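Talluvis Kitchen Trials: progress report for September
To: Nighat Yousafzai, Itora
Date: 30/10/2025

1. Where we are
The dishwasher routine reached 43 complete cycles before we stopped it. Your grant letter asked for 600. We are aware of the difference.

2. The fault
The right hand loads a cup, then declines to let go of it. The controller logs "released" and the arm sets off for the next item with the fingers still closed. It did this six times, twice hard enough to trip the force limit. The emergency stop worked each time, as did Duván, who was holding it.

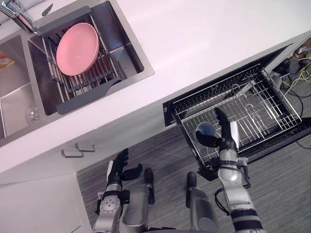 3. What we have done
Unattended runs are suspended. The release signal now has to agree with the finger position before the arm may move. Speed near the rack is down until Fereshteh has finished checking the wrist wiring, her leading suspect. Mine is the software, which I wrote.
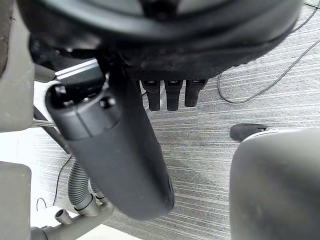 Aqeel Qureshi

4. What we need from you
A two-month extension and approval to buy a spare hand. No extra money is requested; the crockery budget is, so far, intact. Mehwish Butt will send the full fault log separately.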